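Jurkbridge name squad of 30 for the new cricket season

Jurkbridge Cricket Club will start the season with a new captain and a squad of 30 players after a winter in which seven people left the club and nine joined.

Aurelio Ibarra, who has opened the batting for the past four seasons, takes over the captaincy of the first team. He was chosen by the players at the end of last season and has led the indoor nets since then.

"It's a job I've wanted for a while, so I said yes straight away," Ibarra said. "We were a decent side last year but we lost too many games we should have won. The bowling was fine. We just didn't make enough runs in the middle of the innings."

Jurkbridge finished fifth in the league, 31 points behind the champions, Obura. They won their last three matches but had already dropped out of the race for promotion by then.
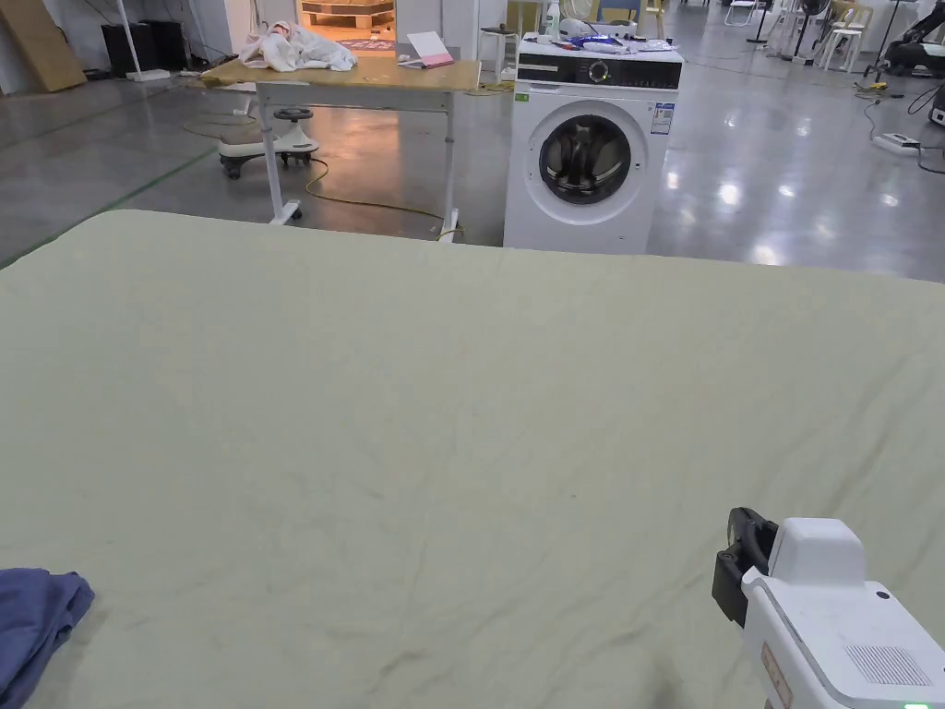

A sheet with blue cloth at one corner.

Most of the new players have come up from the under-19s. The others include two left-arm seamers from Pisik, who folded their second team at the end of last season, and a wicketkeeper who has moved to the town for work.

Ibarra said places in the first team would be open, and that he expected to use more players than last year. "We had the same eleven nearly every week and by August people were tired," he said. "If somebody gets runs in the seconds, they'll get a game."

The league has also changed its rules on overs. Matches in the first half of the season will be 45 overs a side, down from 50, and no bowler will be allowed more than nine. Points for a losing draw have gone. Clubs voted for the changes over the winter, with Jurkbridge in favour of the shorter games but against the new points system.
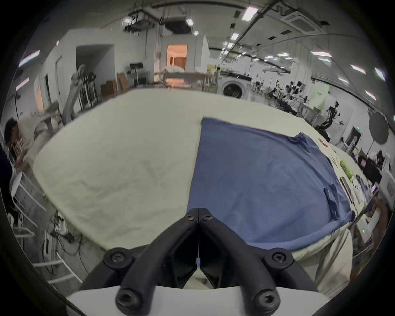 Jurkbridge, June

The first team open at home to Sikier, with play starting at 1pm. Sikier came up as runners-up in the division below and have kept nearly all of last year's side. The two clubs have not met in the league for six seasons, although Jurkbridge won a friendly between them last summer by 30 runs.

The second team are away at Pisik and the thirds have no game. A trip to Obura follows for the first team in the next round.

Ibarra is likely to be without one of his opening bowlers, who has a side strain and has not bowled since the last practice match. A late decision will be made on him. The rest of the squad are fit.

The square has been relaid at the pavilion end and will not be used until July, so the early home games will be played on the four pitches nearest the road. Entry is free and the bar will open at noon – teas are on sale from the break between innings.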